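Munard Countertop Sealer, 30 oz bottle

Bought this from Postley in May to replace the Nava spray I'd been using. It goes on thin and wipes off without streaks. Two coats were enough for the kitchen — the label says up to 3. The smell is strong, so open a window. The cap leaks if the bottle is stored on its side.

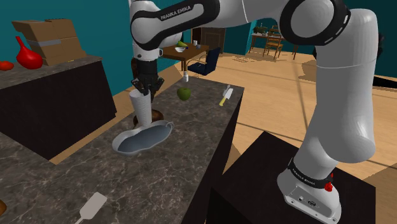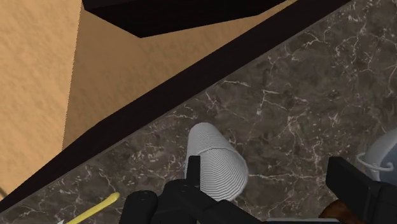 I would buy it again, though the Nava was easier to find in stores. Four stars. I'll update when the bottle runs out.

Posted 23rd December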